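From: Anatole Roussel
To: drekach-fitout list
Date: Thursday, April 4, 2024
Subject: Re: [fitout] Table skirts, hem height and where the cables go

Replying to the whole list, as the same points have come up twice off-list and I would like them in the archive.

> We have the dark grey cloth for Tollanard and want to use it as a skirt on
> the long table in the front room. Three questions before we cut anything.
>
> 1. How high off the floor should the hem be? At Drullcombe it touched the
> floor and got filthy within a month. Someone suggested leaving a big gap
> but then you see all the leads.
>
> 2. What do we fix it with? The old one was stapled and came away at the
> corners. We'd like to be able to take it off to wash.
>
> 3. Does it matter what sort of hem? The cloth curls at the ends when we
> hang it up and it looks bad.
>
> Also, the power strips. At the moment they are just lying there. Is that
> all right or should they go up under the table top?

I will take these in the order asked, with the power strips last.

**1. Hem height**

A hem on the floor is wrong for any room that gets swept or mopped. The bottom of the cloth wicks water, the dirt goes up with it, and the tidemark does not wash out of dark fabric as well as people expect. It also gets trodden on, which pulls at the fixing.

A very high hem hides nothing. What counts is the eye height of someone standing at a normal distance, and of someone sitting. The seated view is the worse of the two, and it is the one people forget to check. Sit on one of the chairs from the room, put it where the nearest visitor will sit, and look. Pin the hem at the height where the leads disappear from the chair, then check that a broom head still goes under.

If the two conditions cannot both be met, lower the hem for the chair and make the lower part of the skirt easy to lift. Do not compromise in the middle. You end up with a skirt that is in the way of the broom and still shows the cables.

Measure down from the table top at both ends as well as the middle. The floor in the front room at Tollanard is not level. I make it 2 cm over the length of the table, and if you cut the cloth parallel to the floor the top edge will look crooked, and if you cut it parallel to the top the gap will look uneven. Cut parallel to the top. People compare the hem with the table edge long before they compare it with the floorboards.

**2. Fixing**

Hook and loop tape, the sewn sort on the cloth and the self-adhesive sort on the underside of the table edge. Put the loop side on the cloth. The hook side picks up fluff in the wash and takes hold of everything else in the drum.

Notes on the tape:

- Wipe the underside of the table with spirit first and let it dry. Most failures I have looked at were tape stuck on top of dust or old polish.
- Press it on and leave it overnight before hanging any weight from it.
- Run it unbroken round the corners where you can. Stopping short and starting again on the next side is what makes the corner sag.
- Where the underside is rough, adhesive will not hold. Use staples through the hook tape into the table. The cloth itself still comes off for washing.

Please do not use drawing pins. Drullcombe used them and we were finding them in the carpet through most of March.

The seam allowance at the top should be folded over before the tape is sewn on, so that the tape is going through two layers. One layer of that cloth will stretch along the stitching line after a few washes.

**3. The hem and the curl**

The curl at the ends comes from the side edge and the bottom edge being finished separately, one over the other, with the thread pulled tighter in one direction. It is worse on a cloth with any stretch in it. Three things to try, cheapest first:

a) Press it. Steam from the back, with a cloth between iron and fabric, corner flat on the board. Let it cool there before you lift it. If the curl stays out for a week, stop.

b) Unpick the last hand's width of the bottom hem, trim the bulk out of the corner, fold it as a mitre and sew it again by hand with a loose thread.

c) Put weight in it. Curtain weight tape run through the hem does the job and goes through the wash. Loose coin weights in the corners do not, as they swing and mark the cloth.

Matching thread matters on the dark grey. A lighter seam shows from the other side of the room, and it shows most just where the edge turns under. If you cannot match the grey, go darker.

On the mottling that was mentioned off-list: hang the cloth up in daylight before you decide it is stained. Matt fabric of that weight shows handling marks and pressure marks from being folded, and they usually go with a damp brush and a day of hanging. Shadows also fall on it very plainly, so look at it with nobody standing between it and the lamp. I have twice been asked to get rid of a mark that moved when I did.

**4. Cables and power strips**
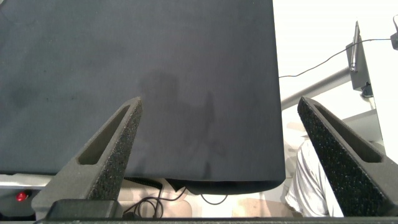 Loose loops are the main fault to deal with. A lead that trails below the hem gets caught by feet and by the vacuum cleaner, and the pull goes straight to the plug. Lifting the strip off the floor without dealing with the lead only moves the pull somewhere else.

The order I would work in:

1. Unplug everything and take it all out. Lay it on the floor in the open.
2. Put back only what is used. Label both ends of each lead as it goes in.
3. Fix the strip to the underside of the table, or to the inner face of the back rail if there is one, with the switch where a hand can find it without lifting the skirt right up.
4. Run each lead along the rail with reusable ties. Leave slack at the equipment end and none in the middle.
5. Coiled leads are a nuisance because they spring back into whatever shape they like. Tie the coil to the rail at both ends of the coiled part and let the straight part do the travelling.
6. Take the single supply lead down one leg, on the wall side, tied at top and bottom.

Anything with a transformer in it should have air on all sides. Do not wrap it in the spare cloth, and do not bundle it with a coil of its own lead. Keep the skirt off it too. Dark cloth hanging against a warm adaptor is the one part of this that I would call a safety matter, and the rest is appearance and convenience.

Add up the load before you fix the strip in place. The Drekach front table came to 456 W with everything switched on, which is well inside what the strip is marked for, but that was without the kettle. The kettle goes to the wall socket. It has always gone to the wall socket, and there is a label saying so.

If a strip has an indicator light, mount it so the light can be seen by lifting the hem a little. It saves getting down on the floor with a torch to find out whether the thing is on.

**Cutting list**

For the Tollanard table, if you have not cut yet:

- Front panel: one piece, no join. Length of the table plus a return at each end of at least 150 mm.
- Side panels: separate, overlapping the return of the front panel. The overlap is the access point, so put it on the side nearest the switch.
- Back: leave open if the table is against the wall. There is no reason to sew cloth nobody will see, and the air is useful.
- Bottom hem: double fold, 30 mm. Tack it first, hang it for two days, then sew. Heavy cloth drops, and it does not drop evenly.

Wash the cloth before cutting. I know it is tedious with a piece that size. The Drullcombe panel was cut dry and came out of its first wash short enough to show the whole of the lower rail.

There are two lengths of hook tape left in the store at Drekach, both 1000 mm, both black. They are in the drawer marked Kiss, with the spare castors from the Kiss trolleys. Take them if they are useful and write it on the sheet. For anything longer you will need to order, and please get the 25 mm width so that it matches what is already up.

One open point from me: does anybody have the drawing for the Tollanard table with the rail positions on it? The copy in the folder is for the shorter one. If the rail is set further in than at Drekach, the screws for the strip need to be shorter, and I would like to know that before somebody comes through the top.

Anatole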